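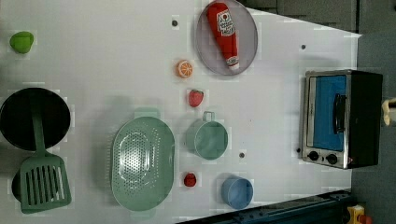
Figure 2. Toy kitchen items and food props on a white tabletop, with a round black frying pan and a sage-green slotted spatula at left.

4.2 Naming of play food in resale listings

The second part of the corpus consists of 652 listings for play food and toy cookware collected from the resale site Skerero. Listings were kept when the seller had written a title and at least one full sentence of description. Of these, 62 were set aside because the title had been copied word for word from a retail page, and they are used only in the comparison reported in Section 4.4. The remaining listings were coded by Jarmo Vuorinen and Saturnino Lorente, who worked separately and settled differences in discussion.

Each title was split into a head noun and its modifiers. The head noun was coded as a food word ("banana"), a set word ("kitchen set"), a toy word ("toy," "plush"), or a tool word ("pan"). Where a title held more than one candidate, the grammatical head was taken. A title such as "pretend fruit for play kitchen" was therefore coded under food even though "kitchen" is its last word. Titles with no clear head, mostly strings of search terms, received a code of their own and were left out of the word order counts.

Sellers of toy cookware seldom marked the object as a toy in the head noun. A pan was called a pan, and the marking came later, in a modifier or in the description. Food items behaved differently. Words such as "play," "pretend," and "toy" stood directly before the food word in most single-item titles, and were often repeated in the first sentence. We take this as a sign that sellers see a greater risk of confusion, or at least of oddness, in offering a used banana for sale than in offering a used pan. The site's own category menu does not explain the difference — both kinds of item sit under the same heading.

Material words form a second layer. The older catalog texts from Jutamier, treated in Section 3, place the material first in nearly every entry. In the resale listings its position is less stable. "Plush" competes with "soft," "fabric," and "stuffed," and the four are not used alike: "stuffed" is rare with fruit and common with animals, possibly because "stuffed" already has a cooking sense when it stands before a food word.

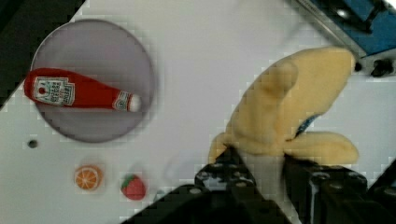
Figure 3. Plush banana with the peel split into lobes; a small piece of blue fabric shows between them.

Parts of food items are named with the vocabulary of real food. Sellers write of peel, crust, and stem, and add a sewing term only when reporting damage. The switch can occur inside one sentence, as in "peel is fine but the seam is coming apart on one side." Both coders marked such sentences as mixed. There were 19 of them, all from descriptions and none from titles.

Color words gave the least reliable results. A round green item may be listed as a lime by one seller and as an apple by another, and the color term is then dropped or kept depending on which noun was chosen. "Green lime" does not occur in our data, while "green apple" is frequent. This agrees with the pattern Katayama describes for grocery labels, where a color is stated mainly when the noun leaves it open.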